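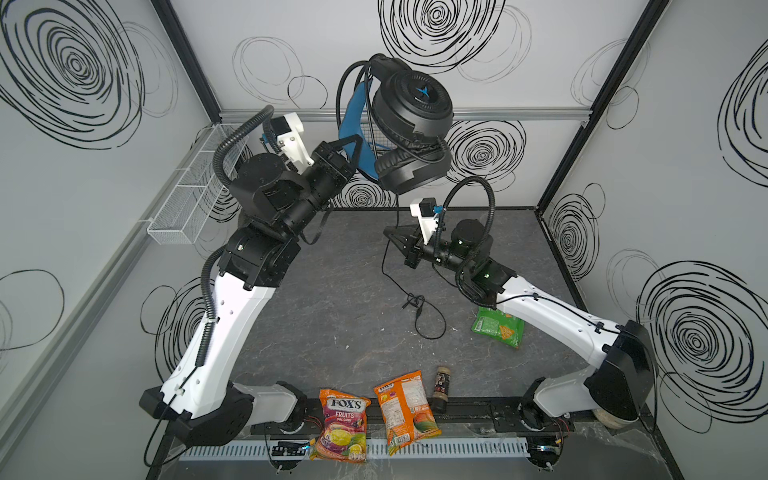
Company

About Kuusk Software

August
By the Kuusk documentation desk

Print this page | E-mail this page

Kuusk Software develops and maintains synchronization libraries for desktop and mobile applications. Our main product, Hiddale, is a storage layer that keeps a local database on each device and merges changes when a connection is available. It is licensed to other software companies, who build it into their own calendars, field notebooks, inventory tools and similar programs. End users do not normally see our name.

The company has 22 employees, 11 of whom work on the core library. The rest are divided between platform ports, testing, documentation and support. The main office is in Rallcombe. A second, smaller office in Dikstead handles the build servers and release packaging.

Hiddale began as an internal module in a task manager we sold for six years. The task manager was retired, and the module was rewritten with a stable public interface. Two parts of the original design remain: every record carries its own change history, and no device is treated as the master copy. Conflicts are resolved field by field, using rules set by the host application. Where no rule applies, both values are kept and the application is notified. 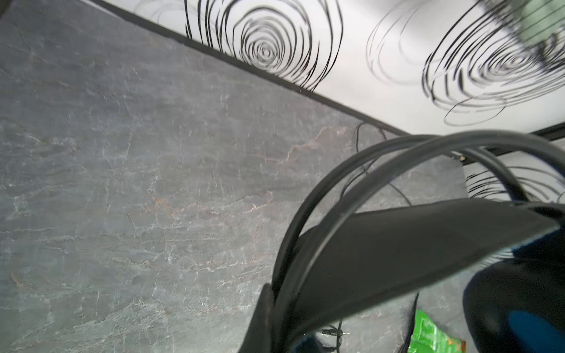 The change history is compacted on a schedule the host application controls. Compaction never runs during a merge. On devices with limited storage, the history can be trimmed to a fixed length, but a device that has been offline past that length will need a full copy on its next connection.

Releases are made every 6 weeks. Each release is supported for 2 years with security and data-loss fixes – new features go only into the current version. File formats are documented in full, and a command-line tool for exporting a database to plain text is included with every license.

Support requests are answered by the developers who work on the code. Customers should send the library version, the platform and a log file with the first message. Logs contain record identifiers and timing data but no field contents, unless verbose logging has been turned on.

Licensing questions and requests for evaluation copies go to the Rallcombe office. Evaluation copies have no feature limits and stop opening new databases after the trial period; existing ones can still be read and exported.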